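Misuvcombe Household Help > Kitchen and Dining > Plastic

Do coloured plastic tumblers need replacing every couple of years, or is that just a way to sell more tumblers?

Posted by dortonflats, 18th September

My sister-in-law has declared that all plastic drinking cups should go in the bin after two years "whether they look worn or not". She got this from a shop newsletter, which I find a bit convenient for the shop. Ours are plain pink, green and blue ones, used by the kids for water and milk, washed in the top rack. No cracks that I can find. The newsletter says a plastic cup is good for 100 washes and then you're on borrowed time. By that reckoning ours were finished ages ago. Is there anything behind the number? I'm also told the colour leaches out, and that you should never stack them. I'd like a straight answer before I spend money replacing something that still holds water.

kettle_and_tin

I'd want to know where the 100 came from before I binned anything. I've read a fair few of these newsletters and the figure changes every time. The last one that came through our door, from a homewares place in Dorton, said 204. Neither gave a source.

What I'd go by is the cup itself. Run a fingernail around the inside. If it catches on scratches, or the plastic has gone chalky or sticky, or there's a hairline crack at the rim, out it goes. A smell that survives a wash with bicarb soda is another reason. Age on its own tells you very little, because a cup that's had cold water in it for five years has had an easier life than one that's been microwaved every morning since December.

On colour, a lime green cup beside two pastels always looks like the newest of the lot. It's easy to talk yourself into believing the pale ones have faded when they may well have been sold that shade. 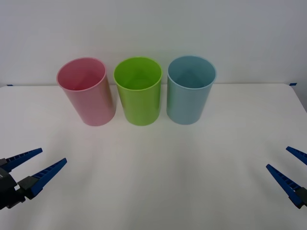
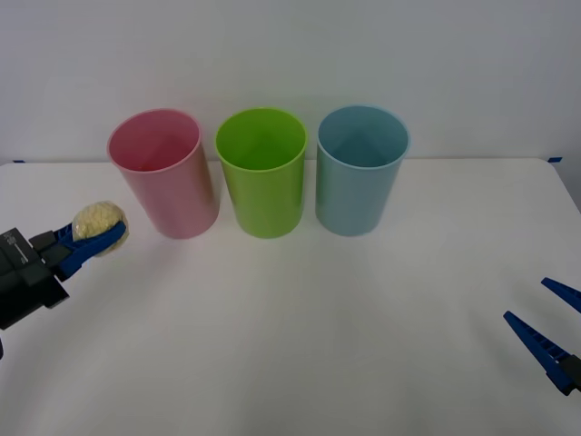 Pink, green and blue, as in the question.

Is it all right to store plastic cups stacked inside each other?

Once they're fully dry, stacking is fine. Put away damp they'll hold moisture between the walls and start to smell, and a tight stack can scuff the insides when you twist them apart. If you've got the shelf space, stand them separately and save yourself the bother.

As for leaching, put a cup on a white tea towel with warm water in it, come back in an hour, and tip it into a white bowl. It's hardly a laboratory — it won't tell you about anything colourless — but if you can't see a tint I wouldn't lose sleep over the dye story.

polenroad

Just buy glass. Had the same four glasses since we moved in.

gebreyes_lane

Glass is no use to anyone with a toddler and a tiled floor, so I'll ignore that one.

I mostly agree with the first reply, though I'm less relaxed about dishwashers. "Top rack safe" is printed on plenty of things that come out with a lean or an oval rim, and I don't put much faith in it. Look underneath for the maker's marks. If there's nothing there about dishwashers, wash by hand in warm water and skip the scourer, which does more harm than the food ever did.

I also wouldn't put hot drinks in them, whatever the label says. Milk from the fridge, water, cordial, fine.

The two-year rule I'd file with the one about replacing your pillow. Keep the cups, check them now and then, and ask your sister-in-law whether the newsletter had a discount code at the bottom.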